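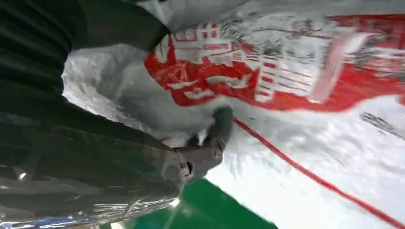

How to move your coins to a hardware wallet

I put this off for ages and kept everything sitting on an exchange, so if you've done the same, no judgement! My friend Laurier Kowalchuk finally nagged me into it, and the whole job took me 26 minutes, including making tea.

First, plug the wallet in and let it update. Mine's a Flekimen, but they all work much the same way. Pick a PIN you don't use anywhere else.

Next it shows you your recovery words, one at a time. Write them down with a pen — no screenshots, no notes app, no emailing them to yourself. Mine had 24 when I'd planned for 12, so have a big enough bit of paper handy. Then check the spelling and make 2 copies, kept in different places.

Now open the wallet's app, choose the coin and press Receive. Compare the address in the app with the one on the little screen. They should match exactly.

Go to your exchange (I use Ternwood), paste the address in and pick the right network. Send a tiny amount first! I sent £14 and waited for it to show up before moving the rest.

Ternwood holds withdrawals to a new address overnight, so don't panic if nothing happens straight away. Once it's all across, unplug the wallet and put it somewhere dry.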